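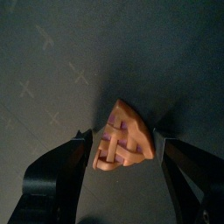
Can a machine do household chores yet?

Some of them, under conditions you would have to set up first. A robot arm with a two-finger gripper can pick known objects off a flat surface and put them in a known place. It can do this for long periods without supervision if the objects stay rigid, the lighting stays steady and nothing rolls away. A general machine that walks into an unfamiliar kitchen and leaves it clean is not something you can buy from us, and we have not tested one from anybody else that does it.

The rest of this page answers the questions that reach the Carkside workshop most often. It was last revised in September by Marlene Sandhu. Figures come from our own test benches unless stated otherwise.

What counts as a chore for the purposes of this page?

A task that a person does with their hands, repeatedly, without specialist training. Clearing a table, sorting cutlery, loading a dishwasher, folding towels, filling a parts tray and emptying a bin all qualify. Vacuuming a floor qualifies too, but dedicated floor machines have handled it for years and we do not work on it.

Which chores work now?

Pick and place of rigid items is the most dependable. This covers moving blocks, cups, boxed goods, play food and small molded parts from one marked area to another. Sorting by type works when the types are known in advance. Wiping a flat, uncluttered surface works if streaks are acceptable. Opening a drawer works on the drawer the arm was trained on and fails often on the drawer next to it.

Which chores do not work?

Anything where the object changes shape while it is being handled. Laundry is the usual request. An arm can fold a towel that has been laid out for it. Pulling one towel from a basket of mixed items, finding its corners and laying it out is a separate problem, and it accounts for most of the failures on our towel bench. Bagging, tying, peeling and anything involving tape are in the same group.

Real food is also in this group. A wedge of soft pie deforms under the fingers, leaves filling on the pads and may come apart when lifted. A toy wedge of the same outline does none of those things. Results from play food should be read as results about shape and approach angle. They say very little about serving dessert.

Why practice on toy food at all?

It is cheap, washable and awkward in useful ways. A pie slice is tapered, so two parallel surfaces closing on it will tend to squeeze it out toward the wide end if they meet the slanted sides badly. A raised lattice top gives an uneven surface where the pads may touch only at the ridges. A thick crust edge adds height on one side. A cube has none of these complications, and a gripper that has only handled cubes will do badly on a wedge.

How does the gripper decide where to close?

On the Vavness controller, a wrist camera supplies the close view and a fixed camera supplies the wide view. The trained policy takes both and outputs small motion commands several times a second. There is no stored drawing of the object. If the object shifts, the next command is based on where it has shifted to. This is the main practical difference from older shop-floor cells, which move to a taught position and close whether or not anything is there.

The wrist camera loses useful detail in the last stretch of the approach, when the fingers hide part of the object. Dark fingers over a dark work surface make this worse. If you are choosing a bench top, pick one that contrasts with both the fingers and the parts.

How reliable is it?

In our last bench series we ran 200 attempts at lifting a molded wedge and placing it on a plate. 141 were completed without help. Most of the remainder were slips during the lift, and the next largest group were placements that landed on the rim of the plate. The same arm on cubes does considerably better. The same arm on a wedge it has not seen, in a new color, does worse, and we do not publish a number for that until the series is finished.

An attempt counts as completed if the piece is resting flat on the plate when the fingers have withdrawn. Second tries within the same attempt are allowed. Some suppliers do not allow them and some do not say, so check before you compare.

How many demonstrations does a new task need?

The wedge task used 645 demonstrations, recorded by an operator driving the arm by hand. A simpler task on rigid boxes can be usable with far fewer. A count by itself is a poor guide. Demonstrations that all start with the piece in the same spot teach the arm that one spot. Vary the position, the rotation and the lighting, and include recoveries where the operator approaches badly and corrects.

How fast is it compared with a person?

Slower, in every case we have measured. A person clears a small table before the arm has finished its second item. The argument for a machine is that it can run from 6 p.m. until the morning shift arrives, and this only holds if it can run that long without someone standing by to reset it.

Can two arms do more than one?

Two arms help with tasks that need holding and acting at the same time, such as keeping a bag open while filling it. They do not double the rate on pick and place, and they add collision checks, a second calibration and more recording work. Start with one.

Does the same system work on a shop floor?

Shop floors are easier than homes in most respects. The parts are known, the bench does not move and the lighting is fixed. The Hegedűs line, our smaller fixed-base cell, is used for tray filling and for sorting molded parts ahead of inspection. The demands are different, though. A household user may put up with one dropped item in four. A production line will not, and for a high-volume part with a fixed presentation, a conventional taught cell or a plain mechanical feeder is still the better purchase.

What maintenance do the fingers need?

Inspect the contact faces at the start of each shift. Replace pads that are glazed, torn or lifting at a corner. Check the pivot screws for play; a loose pivot appears first as a drop in success rate on narrow objects, well before it can be felt by hand. Wipe the wrist camera lens with a dry microfiber cloth. Do not use solvent on the pads.

Recalibrate the camera after any collision, including minor ones, and after changing fingers.

Does the work surface matter?

More than buyers expect. Glossy tops produce reflections that shift as the arm moves. Matte tops with a light texture are preferable. Strong shadows from a single overhead lamp can cause the arm to aim off to one side, so use two lamps from different directions if possible. Scratches and marks are generally tolerated if they were present during recording. A new mark added afterward can cause trouble, and so can a thorough cleaning that removes the old ones.

Is it safe around children and pets?

The bench units are not rated for use in an occupied home. Force limits are set in the controller and should be left on, but a low-force arm can still trap a finger or knock a cup of hot liquid over. Keep the reach area clear while the arm is powered.

When will there be a household version?

Zurnomano has no release date for one. The open items are recovery from dropped objects, handling of soft goods and the cost of the arm itself. Of these, recovery has moved the most in the past year and cost has moved the least.

Can I send in an object for testing?

Yes, if it is rigid, dry and can be lifted easily with one hand. Send 2 of each, in case one is damaged. Include a note saying where the object should start, where it should end up and what you would regard as a failure. Perishable food is returned to the sender unopened. Test objects are otherwise kept until the report is issued, and will be mailed back on request.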